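Print this message | E-mail this message

Search the archive: Enter keywords Go

1 November 2022

From: Equipment Desk, Trastcombe site
To: gripper-maintenance list
Subject: Re: Finger pads and fasteners on the hand-held units

The Equipment Desk thanks the Gosberg site for its message, which is quoted in part so that members who joined after June can follow the discussion.

> We have one hand-held unit that no longer closes evenly. The left finger
> arrives first and pushes small parts over to the right before the other
> finger meets them. We have replaced both pads from the Flarneo kit and
> the fault remains. Is the plate to be removed for adjustment, or can the
> work be done with the plate in place? Our copy of the Peng procedure
> stops at step 4.

The plate may stay in place. Uneven closing after a pad change is in most cases a matter of the plate having shifted under its fasteners while the pads were being pressed home. Gosberg is asked to proceed as follows.

Disconnect the unit and let the jaws rest open. Loosen the fasteners on the left plate by a half turn each, then those on the right. Do not take any of them out. Close the jaws by hand on the gauge block supplied with the kit, hold them there, and tighten each plate a little at a time, going back and forth between fasteners. Remove the block and check that the fingertips meet along their full width.

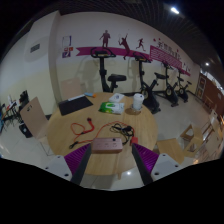
Reading time: 2 minutes

The purple ridged pads should sit flat against their plates, with the dark finger strips running up to the tips at matching angles on both sides. A visible gap behind a pad means that it has not been seated, and no adjustment of the plate will correct this. The three fastener holes in each plate should be wiped clean before a tool is put to them.

When the jaws have been set, the unit is to be tried on ordinary objects before it goes back into use. Trastcombe uses a small metallic box, a thin wire and a cable with a plug, laid out on a plain table. The thin wire is the most useful of these – a pair of tips that is slightly out of line will hold a box well enough but will let a wire slip. Each object is to be picked up and set down from both sides of the table.

Please enter the work on form 3901 and note the cycle count at the time of adjustment. The Gosberg unit was last entered at 876 cycles. Pads are to be inspected every 300 cycles, and the entry for the June inspection is missing from the shared log. It should be added if the paper copy can be found.

The complete Peng procedure is held in the list archive as item 188. Sites holding the shortened copy are asked to discard it.

Equipment Desk
Trastcombe

Print this message | E-mail this message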